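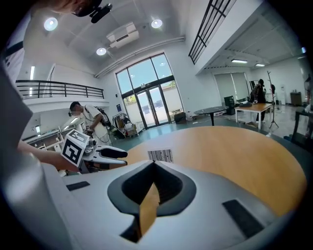
Prastgate Completes Two-Handed Gripper Comparison With Tudstead

PRASTGATE, June. Prastgate has finished a comparison of 2 hand-held gripper designs, the Gautier and the Pellmont, carried out with test partner Tudstead. Operators logged 1582 pick-and-place attempts over 4 weeks, working with a gripper in each hand.

Each attempt was scored on grip slip, fingertip wear and loss of position tracking. Both designs used the same controller settings and the same set of 77 test objects. Fingertip pads were replaced at the start of each week.

The Gautier held tracking longer during fast wrist turns. The Pellmont recorded fewer slips on thin, flat items and needed less closing force on soft packaging. Differences on rigid boxes were within measurement error. Operators reported more forearm fatigue with the Pellmont in the second half of long sessions.

Prastgate will publish the scoring sheets and the object list on its website. A second round, limited to fingertip materials, is planned with Tudstead.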